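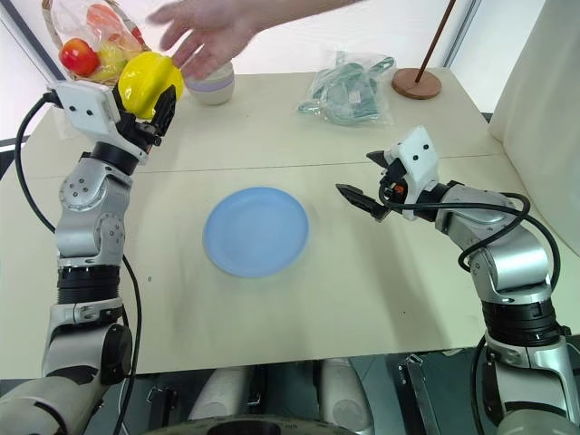

Fruit and veg out on the table or in the fridge?

pipkinjam
Right, I want to settle this because my household is split down the middle! I've gone back to keeping nearly everything out where I can see it. Apples in the wicker basket, peppers next to them, the lot. I've been doing it since August and I love it. We eat so much more fruit when it's sitting there looking cheerful, and a yellow pepper on the table practically asks to be sliced up for lunch.

My other half says peppers belong in the fridge drawer, full stop. Who's right?

ondarlow_gal
You are! Well, half right. Apples in a basket, yes, all day long. I have one from Trikby, the wide one with the low sides, and it's brilliant because you can get at the ones underneath without starting an avalanche. Peppers I'd only leave out if you're going to use them in a day or 2.

brackenfold
Going to disagree about the apples – they go floury on me in under a week if the kitchen's warm. Fridge, bottom drawer, every time. A cold crisp apple is one of life's great pleasures and I will not be moved.

pipkinjam
But then you forget they're there! I found 11 apples in our drawer once. Eleven! I'd been buying more every shop.

Harpreet Cloutier
Depends on the apple, I think. Mine from the tree keep for ages in the porch, shop ones much less so. What I would say is keep them away from anything you don't want ripening fast. I put a hard avocado in with the apples when I need it by the weekend and it works a treat.

Do you take yours out of the plastic bag, by the way? I always do.

pipkinjam
Er. Not always. They sometimes go into the basket bag and all if I'm in a rush, and then that's where they stay.

brackenfold
Noooo. Tip them out! If one goes soft in there the rest follow and you get that sticky puddle in the corner of the bag. It went right through the weave of my mum's basket and she had to scrub it with a toothbrush.

ondarlow_gal
Seconding this, a folded tea towel in the bottom helps a lot. Bung it in the wash whenever.

Quillet66
I'm with your other half on the peppers, sorry. Mine wrinkle on the worktop. In the drawer they'll stay firm for about a fortnight, unwashed and uncut. Lemons too, I was amazed how much longer they lasted once I moved them to the fridge.

pipkinjam
Lemons in the fridge?! They're so pretty out though.

Quillet66
Keep one out for show and the rest in the cold :)

Harpreet Cloutier
I'd leave peaches out until they give a bit near the stalk, then fridge and eat quickly. Straight from the shop to the fridge and they never seem to get any flavour.

brackenfold
Now that I agree with completely. Same with plums.

pipkinjam
OK, new plan! Everything out of its bag, tea towel in the basket, peaches and a few apples on show, peppers in the drawer apart from whichever one is for that night's tea. I haven't told him about the drawer yet. Has anybody got a basket with a lid, or does that just trap the damp? Karnen do a nice one but I've only seen it online.

ondarlow_gal
Had the Karnen one, gave it to my sister for her bread rolls. Too stuffy for fruit in my kitchen. Go open!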